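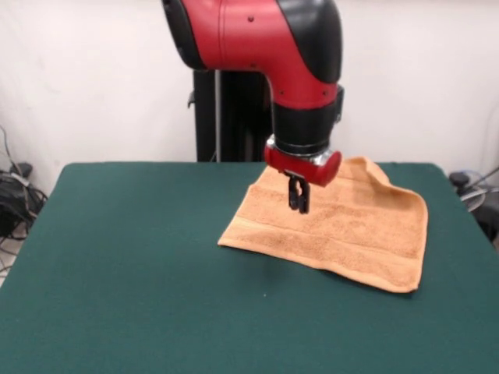
Figure 1. The orange hand towel on the green felt table.

**Folding of Small Household Textiles - Student Report, August 2022**
Elsie Ngata and Warrick Tipoki

## 1. Purpose

In this project we studied how the surface of a table changes the folding of a small towel. Our first report, in November, was only about napkins. Napkins are thin and keep a crease well. A terry towel is thicker, and the loops catch on many surfaces, so we expected different results.

## 2. Materials

The towel is a rectangular hand towel with a soft, looped pile. We call it the Pisharody towel in our notes, after the shop where Warrick bought it. The table is flat and covered with dark green felt. We chose a strong contrast between towel and table - it makes the edges easier to find when we check a fold.

For comparison we also used a bare table top and a cotton tablecloth.

## 3. Method

Each trial began with the towel open on the table. It was folded once across the short side and once again, and then the distance between the corners was measured with a ruler. We made five trials on each surface. The towel was shaken between trials, because old creases can guide the next fold.

## 4. Observations

On the bare table the lower layer moved when the upper layer was pulled over it. On felt it stayed in place much better, but the loops held to the felt and the edge became a little wavy. The tablecloth was the most difficult. It moved together with the towel, and two trials had to be repeated.

## 5. Remaining work

We did not yet test a towel after many washes. Elsie will also write the measuring steps more clearly - at present we do not always start from the same corner.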